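Chapter 4
Hands Before Arms: Building a Pair of Hand-Held Grippers

By the end of this chapter you will have
a working pair of grippers, left and right
a marker block fixed to each one, square and readable
a short set of practice recordings from an ordinary room
a list of things to change before you build anything with a motor in it

Most people who set out to build a robot at home start with the arm. It's the exciting bit, and I don't blame them one jot! I started there myself, in a shared workshop in Wendness, and spent a whole winter on an elbow joint that could lift a bag of sugar and then had nothing to hold it with. The hand came last, got the least thought, and was awful. This chapter takes the job the other way round. We build the hands first, carry them about ourselves, and find out what they can pick up while the only arms involved are our own.

It's a lovely way to learn. A gripper held in your fist can be tried on 26 different objects in an evening, and when it fails you feel the failure in your wrist. You feel the jaws twist, or the box start to slide, or the pad catch on a label. No motor current graph will teach you that so quickly.

The design used here is the Jarnmont, named after the street where the first pair was put together on a kitchen table. It has been through a good many versions. The one in this book is the work of Mwajuma Kinyua, who redrew the housing so that it prints without supports and so that the lining can be swapped with one screwdriver. If you already own an older Jarnmont, the linings fit but the housings don't, so please don't mix them.

4.1 Where to work

You need a bench for the building and a room for the trying out, and they needn't be the same room. A desk with a drawer, a shelf at knee height and a bit of clear floor will keep you busy for weeks. Leave the room as people use it. If you tidy everything into neat rows you'll end up with grippers that are only good at neat rows. 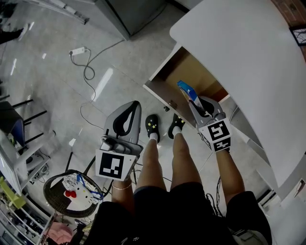 Drawers are the best first test for a finished pair, and I'd put them ahead of cups, blocks or any of the usual favourites. The opening limits how you can come in with the jaws, the sides are close, and you are looking down on your own hands while you do it. Choose something slim to begin with. A narrow box standing upright, like the blue-and-white one in the right gripper, asks the jaws to close evenly on two flat faces, and any crookedness in your build will show itself straight away as a lean. Keep the other gripper up and ready even when it has nothing to do — you'll want the habit later, when both hands share a job.

Each gripper carries a marker block at its base, and section 4.4 covers how to make and fit one. For now, just keep your sleeves and cables away from the printed faces. Let the cable hang in a loose loop with enough slack to crouch. I once measured mine at full stretch, standing, and then wondered why it tugged at every low shelf.

4.2 What you will need

For one pair:
two printed housings, left and right (218 g of filament for both)
two sets of black lining, cut from the sheet in Appendix B
two marker blocks
cable, 400 cm for each hand
Carrilho pattern sheet, printed at full size on matt paper
small screwdriver, sharp knife, steel rule, masking tape

Print the pattern sheet first and measure it with the rule. Printers love to shrink a page to fit, and a marker that is slightly too small will give you positions that are wrong by the same amount every time, which is maddening to track down.

The recordings we use for comparison in Chapter 6 come from the Uvivville workshop, where members made 3491 of them with grippers built from this very list. Yours will look different, and so they should. Start with the left housing; it has the simpler cable path.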